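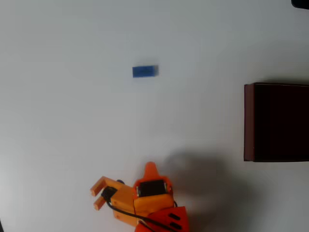
Words and photos by Satish Kartha
November 12, 2021

The white table at Brevik has been in use since February, and most of the small things we sort end up on it at some point. This page is a short gallery from the sorting room. There is only one picture up so far. The rest are still on the old laptop and will go underneath when I have been through them.

The blue block

A small block in royal blue, lying flat, with the light catching its right end. The large dark box is on the right, maroon on the side and nearly black on top.

The block is from the Brostitz lot, which came to us as mixed loose pieces in carrier bags and two old suitcases. There were almost 3,000 pieces when we had finished going through it, and blue was the colour we had most of. Reds came next, then a lot of yellow that had gone brownish from years in somebody's loft. The greens were few and I think a good many had been lost before the bags reached us.

The table

We wanted a plain white top for sorting. The old bench was dark and scratched, and small pieces in navy or brown got missed on it. On white you can see what you have. The light in the room is uneven and it gets dimmer to one side, so I do the pale colours in the morning and leave the strong ones for later on. A second lamp has been talked about – it would need an extension lead across the doorway, and I would prefer not to have one there.

The top gets wiped down at the end of each session with a damp cloth and washing-up liquid. Do not use the cream cleaner, it leaves a film.

How the lots are sorted

Colour first, then size, then condition. Chipped pieces are kept if the chip is on one edge only. Anything split goes in the bin bag by the door. Pieces that are faded on one side are counted as good, though I put them at the bottom of the tub.

Full tubs hold 50 of the larger blocks or a good deal more of the small ones. They are labelled on the lid and on the short side, in pencil, and go on the shelves with the short side facing out. The Kandasamy lot is on the bottom shelf and is finished. The Jolta lot has been opened but only three tubs are done, and those still need checking against the list.

Still to come

Pictures of the shelves, the Jolta tubs and the suitcases from Brostitz, one of which has a nice paper lining and is going to be kept. I also have a few of the yellow pieces before and after cleaning. They came up better than I expected in warm water with a bit of bicarbonate of soda, left overnight and rinsed twice.

If you have sent pieces in and would like to know which lot they went into, leave a note in the book by the front door with the month you sent them. Pieces without a name on the bag went in with Kandasamy.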